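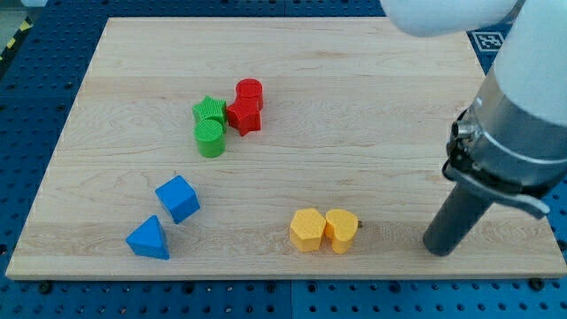
New Enness album, first thoughts?

pikelet_tom
Right, I've had Ulex on repeat since it came out and I think it's the best thing Enness have done. The drums sound enormous! And that bit in track 6 where everything drops away except the organ (you'll know it when you get there), I had to stop washing up.

moth_lamp
Not for me, sorry. It's a lovely sounding record with about four songs on it. Kornaro was scruffy but I could hum the whole thing by the second listen.

pikelet_tom
Kornaro had two ballads in a row with the same chords though, come on.

gravelbath
I'm with moth. Everything's been polished till the vocals sound like they're in the next room. Side B is better, I'll give them that.

dulcie295
Does anyone know if the vinyl is worth it? Saw there's a run of 500 in green and I'm dithering.

gravelbath
Got mine, number 295, so I thought of you dulcie! Quiet pressing, bit of crackle at the start of side A. The bass is much warmer than the download.

moth_lamp
I'd still save the money and buy the Zalewska EP. Same producer, half the length, proper choruses.

pikelet_tom
The Zalewska EP is fine but it's all chorus, I was worn out by the third song. Ulex takes its time and I like that about it.

dulcie295
Ordered the green one. Will report back, moth can say told you so if I hate it.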